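**Nachtflohmarkt Trillberg im Juli – lohnt sich das noch??**

**larasati_g** (07:12)
Moin zusammen, kurze frage bevor ich mich anmelde. Standgebühr jetzt 40 Euro für den kleinen Platz, letztes Jahr war das deutlich weniger. Hab vor allem Kleidung, Geschirr, bisschen Modeschmuck, zwei Lampen. Kein Auto, nur Bollerwagen. War von euch wer im Frühjahr da? Kommt überhaupt noch Laufkundschaft oder nur Händler mit Taschenlampe um kurz nach Aufbau?

---

**Drullisik** (07:31)
Nur Händler. Kannst du dir sparen.

---

**ottilie.o** (07:58)
Stimmt so nicht. Ich war im Frühjahr da, oberer Teil beim Brunnen, und bin mit 190 heim. Abzüglich Gebühr und zwei Bratwürste. Die Händler kommen am Anfang, ja, die wollen alles für nen Euro, da muss man halt nein sagen können. Ab sieben kommen die Familien. Geschirr ging super, Kleidung fast gar nicht, außer Kinderjacken.

---

**Drullisik** (08:04)
Beim Brunnen, ja klar. Den Platz kriegt man nicht wenn man neu ist. Unten an der Mauer siehst du keinen Menschen. Ich hab da 2 Stunden gestanden und dann eingepackt. Einnahmen: eine Gießkanne.

---

**larasati_g** (08:15)
du hast eine gießkanne eingenommen??

---

**Drullisik** (08:16)
VERkauft. Mann.

---

**Muammer T.** (09:40)
Plätze werden nicht mehr nach Anmeldung vergeben sondern wer zuerst da ist, steht auf dem Zettel. Also früh hin. Mit Bollerwagen ist das eher ein Vorteil, die Autos stehen alle an der Schranke und warten.

Tipps von mir:

- Wechselgeld, viel. Vor allem Zweier und Fünfer
- eigene Lampe mit Akku, Strom gibts nur für die Fressbuden
- Decke UND Tisch. Vom Boden kauft abends keiner was, man sieht nix
- Preisschilder ja oder nein ist Glaubensfrage

---

**Zübeyde S.** (09:52)
Keine Preisschilder! Auf keinen Fall. Steht 5 drauf bietet man dir 2. Fragen die Leute, kannst du gucken wer vor dir steht.

---

**ottilie.o** (10:03)
Seh ich komplett anders. Ich geh an Ständen ohne Preise vorbei, und zwar immer. Hab keine Lust wegen einer Tasse ein Gespräch anzufangen. Bei mir kleben überall Punkte, grün 1 Euro, gelb 3, rot fragen. Läuft.

---

**Zübeyde S.** (10:09)
Und nachher sagt jeder "der Punkt war doch grün", weil die Punkte abgehen.

---

**ottilie.o** (10:11)
Dann klebst du die falschen.

---

**dogukan_k** (11:27)
Bin mit Tisch und Lampe bei Muammer, aber beim Wechselgeld nicht. Letztes mal haben bei mir fast alle gefragt ob sie per Handy zahlen können, hab mir dann nen QR Code ausgedruckt. Seitdem deutlich weniger "ich geh mal eben zum Automaten" (die kommen nie wieder).

Kleidung: Stange mieten oder bauen. Haufen auf dem Tisch = Wühltisch = 50 Cent Preise. Ich hab das Gestell von Norkura, wackelt, reicht aber. Bei Wind Steine unten rein.

---

**larasati_g** (11:44)
danke euch!! also tendenz ja. Tisch leihe ich mir. Lampe hab ich ja zwei, nur halt mit stecker, haha. Wie macht ihr das mit Kleinkram? Schmuck, Knöpfe, Schlüsselanhänger, so Zeug. Alles in eine Kiste und "jedes Teil 1 Euro"?

---

**Drullisik** (11:50)
Kiste wird geklaut.

---

**Muammer T.** (12:05)
Kiste wird nicht geklaut, aber Einzelteile schon, damit musst du leben. Ich hab die Kiste direkt vor mir, nie an der Ecke. Bessere Sachen raus aus der Kiste und auf ein Tuch, einfarbig, hell. Macht echt was aus. Ringe auf einen Kochlöffelstiel, Ketten auf keinen Fall übereinander, die verknoten sich beim ersten der drin rumwühlt.

---

**Zübeyde S.** (12:38)
Bei Schmuck vorher aussortieren was echt sein könnte! Ich hab mal eine Brosche für 3 Euro weg und die Frau hat sich SO gefreut, dass mir bis heute schlecht ist. Bei Kozan in der Unterstadt schauen sie kurz drauf, kostet nix wenn man nett fragt. Nicht kurz vor Mittag, da ist der Laden voll mit Uhrenbatterien-Leuten.

Und keine Mischpreise. Angeschlagene Sachen extra, sonst zieht das Macke-Teil den Rest runter. Hab hier auch grad wieder so eine Runde, blauer Armreif mit Abplatzern, Jadeanhänger am roten Band:

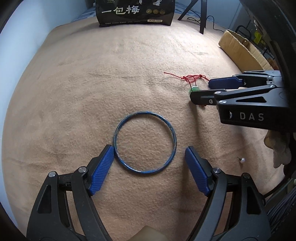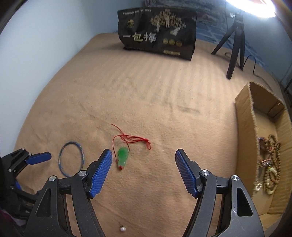

Jedenfalls: zwei Häufchen, "heil" und "Bastelkiste", und die Bastelkiste verkauf ich tütenweise. Da kommen immer welche die Ohrringe basteln und nehmen gleich alles. Einzeln würd ich das nie los, so ist es in zehn Minuten weg und ich muss nix heimschleppen.

---

**ottilie.o** (12:51)
Tüten! Endlich mal was wo wir einer Meinung sind. Aber durchsichtige, sonst kippen dir die Leute den Inhalt auf den Tisch.

---

**dogukan_k** (13:20)
Bei den Armreifen nicht zu billig anfangen. Gehen bei mir besser als Ketten, die kann man schnell überziehn und passt oder passt nicht. Bei Ketten wird ewig am Verschluss gefummelt und dann doch hingelegt. Spiegel mitnehmen!! So ein Kosmetikding reicht

---

**Drullisik** (13:34)
40 Euro Gebühr und dann Ohrringtüten für 1 Euro. Rechnet das mal durch.

---

**Muammer T.** (13:41)
Drullisik, es zwingt dich ja keiner. Hab letzten Sommer mal aufgeschrieben: 114 Euro nach Gebühr, und das war bei Nieselregen mit halb leerem Platz. Keller ist dafür wieder begehbar. Online verschicken hätte mich Wochen gekostet und drei Leute die fragen "noch da?".

---

**Drullisik** (13:46)
Nieselregen ist gut, da gehen die Händler heim

---

**larasati_g** (14:02)
ok ich meld mich an. Letzte frage dann bin ich still: wie ist das mit Abbau, muss man bis zum ende bleiben? Letzter Bus fährt von Trillberg glaub ich um 22:50 und mit dem Wagen brauch ich ewig bis zur Haltestelle.

---

**ottilie.o** (14:10)
Offiziell bis elf. Macht aber niemand, ab zehn packt die halbe Reihe ein. Nur mit dem Auto kommst du vorher nicht rein, zu Fuß ist egal. Geh hinten über den Schulhof, vorne sind Stufen.

---

**Zübeyde S.** (14:17)
Der Schulhof ist abends zu!! Seit den Osterferien. Links an der Apotheke vorbei, da ist die Rampe.

---

**ottilie.o** (14:19)
War im Frühjahr noch offen, ich bin da durch. Aber gut, dann Apotheke.

---

**dogukan_k** (15:55)
Ich fahr mit dem Transporter, kann dir den Tisch mitnehmen wenn du magst, Larasati. Schreib PN. Nur Kleidersäcke nicht, bin selber voll.

---

**larasati_g** (16:08)
PN ist raus, danke!!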